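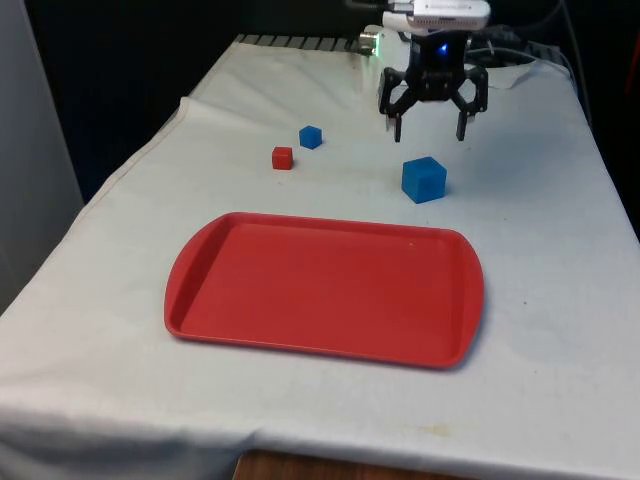
Garage arm, six months in: it sorts, sort of

kuldeep_a
1/25/21
Started this in July thinking it'd be a two-weekend job. The goal is still blocks into the red tray, any order, no human swearing required. The small blocks go fine. The big blue one gets squeezed, lifted an inch and spat out like a watermelon seed. Last night's score was 9 drops in 112 tries, all on the big one. Ideas?
Share 3 | 14 comments

rafferty_bench
Your finger pads are too narrow for a block that size. Glue some rubber on and go to bed.

kuldeep_a
Rubber's on order from Clulano, so I should have it by retirement.

Mayu K
I don't buy the pads theory. If the small ones hold, look at your grip width. Mine did the same thing when I was closing to a fixed number for every block.

rafferty_bench
A fixed number with decent rubber would still hold. I've run mine that way for 3,000 picks.

Mayu K
On one size of block, though?

rafferty_bench
...One size of block.

bimla_r
Iron the cloth. You've got a ridge on the left you could ski down, and any block parked on a slope is going to sit crooked.

kuldeep_a
The iron lives in the house. The house and the garage are not currently speaking.

aldana_d
Agree with Mayu on width, disagree with Bimla on ironing. Pull the cloth tight and clamp it under the table. Also slow the close down before you buy anything else.
Share 1 | 6 likes

kuldeep_a
Slowed the close, 101 tries, 4 drops. Clamping the cloth tomorrow. Still ordering the rubber out of spite.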